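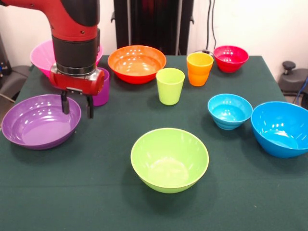
Iswood Plastic Bowls and Tumblers: Review

Posted April 28, 2020 by Ffion Prosser

Iswood sells its plastic tableware by the piece, so the mix of colors is up to the buyer. I ordered bowls and tumblers together and used them daily through April.

Shape

The purple and orange bowls are wide and fairly shallow. Cereal is fine in either one. Soup needs a steady hand. The red bowl has a deeper interior, and I used it for anything with broth. The lime-green tumbler is wider at the rim than at the base, as is the yellow-orange one. Both stack with a slight wobble and come apart without twisting.

Finish

The inside surfaces are smooth and reflect overhead lights as small white spots. Fork marks showed on the orange bowl after the first week. They are shallow and do not hold food. Color is not uniform on every piece: the yellow-orange tumbler shifts from yellow at the top to orange lower down, and the orange bowl gets redder toward its base. Buyers who want flat color should pick the lime green.

Washing

Mine went through 50 dishwasher cycles on the top rack. No warping. Tomato sauce left a faint tint in the purple bowl, which baking soda removed. Water collects in the foot ring, so tilt the bowls before unloading.

Capacity

A tumbler filled to the brim took 400 ml on my scale. The deep bowl took 600 ml. Iswood prints neither number on the label and should.

Verdict

4 out of 5. One point off for the missing capacities. The Pumphrey bowls I tested earlier have a thicker rim but cost more and scratch the same way.

Comments (3)

Aleksi Räsänen: Do the tumblers fit a standard car cup holder?

Ffion Prosser: Mine does, a little loose at the bottom.

Morfudd Craddock: My red one faded on the bottom rack. Top rack only.

We use cookies to remember your settings. Accept | Decline

Contact | © 2020 Ikow Home Reviews | Back to top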